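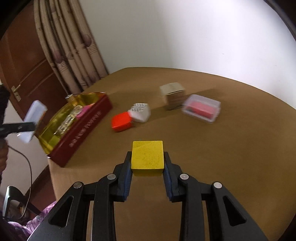 I have put 51 hours into Perkatier over the past month, most of them after ten at night, and I think I am finally in a position to say something about it. It is a puzzle role-playing game from a small studio called Toko, and it came out in April for PC and Switch. I played it on the Switch. The basic unit of everything in the game is a block you pick up, carry and set down somewhere else, and the one you start with is a plain yellow cube, much like the one over the table at the top of this post, specks and all. You keep that cube for the whole game. It opens doors, holds down switches, and counts as your weapon in the fights.

The story is thin. You play a surveyor named Yagi who gets sent to the town of Drultstead to find out why the streets have moved. There are people to talk to in every district and most of them have a job for you. I skipped some of the talk in the first few hours and had to go back later, as a few of the jobs only make sense if you know which family runs the mill.

Combat is turn based on a small grid. You and the enemy both move blocks, and damage depends on what ends up next to what. It took me three evenings to get the hang of it. The tutorial covers moving and stacking, then drops you in front of the gatekeeper, who uses a rotation move that hasn't been mentioned at all. I lost to him nine times. After that the difficulty goes down for a long stretch and doesn't pick up again until the canals.

There are 185 puzzles according to the menu. I have finished all the ones on the main path and a fair share of the rest. The best ones are in the clock district, where the floor turns every time you set something down. The worst are the ice rooms, which are mostly trial and error. If you get stuck you can pay for a hint with coins, but the hints are vague ("think about the far wall") and the price goes up each time you buy one. I quit using them.

The music is by Kazue Nagano and I liked it a lot. The canal theme plays for a long time and I never turned it off, and I usually turn game music off.

Some complaints. The map can't be zoomed. Loading a saved game takes too long, 37 seconds on my machine when I timed it, and you will be loading often in the second half. The inventory sorts itself by the date you found things and there is no way to change that. I also had 2 crashes, both in the same hallway under the market. The autosave had caught up both times so I only lost a few minutes. There has been a patch since then and I haven't been back to that hallway to check.

I would still say to buy it if you like this sort of thing and can put up with a slow start. If you want a story, wait for a sale. I am on the last district now and have a door I can't open, with a red block on one side and my cube on the other. If anyone has gotten past it, leave a comment, but please don't tell me what is behind it.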